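Why Does Wood Have Grain?

Clellex Learning, Science for Young Readers
Jun 10, 2019

If you look closely at a wooden floor, a door or a kitchen table, you will probably see lines running through it. Some are dark and some are pale. Some are thin and sharp, while others are wide and blurry. The pattern is called the grain, and it tells us a great deal about how a tree grows.

How a tree grows wider

A tree grows in two ways. It becomes taller at the tips of its branches, and it becomes wider all the way around its trunk. The widening happens just beneath the bark, in a very thin layer called the cambium. The cambium makes new wood on its inner side and new bark on its outer side.

In places with warm and cool seasons, the cambium does not work at the same speed all year. In spring there is usually plenty of water, and the tree makes large cells with thin walls. Wood from this part of the year is called earlywood, and it is often pale in colour. Later in the growing season the tree makes smaller cells with thicker walls. This is latewood, and it is usually darker and harder.

One band of earlywood and one band of latewood together make a growth ring. In many trees, one ring is made each year.

Counting the rings

Scientists who study tree rings are called dendrochronologists (say "den-dro-kruh-NOL-uh-jists"). They do not need to cut a tree down. They use a hollow drill to remove a thin rod of wood, and then count the rings under a microscope.

The Aitken Forest Collection keeps a slice from an old conifer that fell in a storm one October. The slice has 376 rings. A wide ring often means a year with good growing weather. A narrow ring may mean a year that was dry or very cold. Some kinds of tree can live for more than 2000 years, so their rings hold a very long record of the weather.

Trees in some tropical forests grow at nearly the same speed all year. Their rings can be faint, or may not appear at all.

From rings to stripes

If rings are round, why does a board have stripes? The answer depends on the way the log is cut.

Imagine a rolled-up sponge cake with jam inside. If you slice across the roll, you see a spiral. If you cut it along its length, you see long lines of jam. A log behaves in much the same way. When it is sawn across, the rings appear as circles. When it is sawn along its length, the same rings appear as stripes, arches or waves.

Grain also matters to people who build things. Wood splits much more easily along the grain than across it. It also swells and shrinks when the air becomes damp or dry, and most of this movement happens across the grain. Furniture makers must allow for this, or a tabletop may crack.

Words to remember

Cambium: the thin layer under the bark where new wood is made.
Earlywood: the paler wood made early in the growing season.
Latewood: the darker wood made later in the growing season.
Grain: the direction and pattern of the fibres in wood.

Try it at home

Place a sheet of thin paper over a piece of unpainted wood and rub gently with the side of a crayon. Choose a piece that feels a little rough. Ask an adult before you begin.

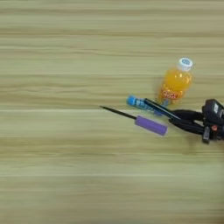
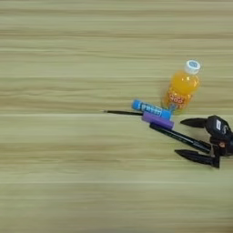 Light and dark bands of grain on a pale wooden tabletop, with a small bottle of orange drink.

Related items
What Is Bark For?
How Seeds Travel
Inside the Trultano Paper Mill
3 Ways Leaves Save Water
Why Do Some Trees Stay Green in Winter?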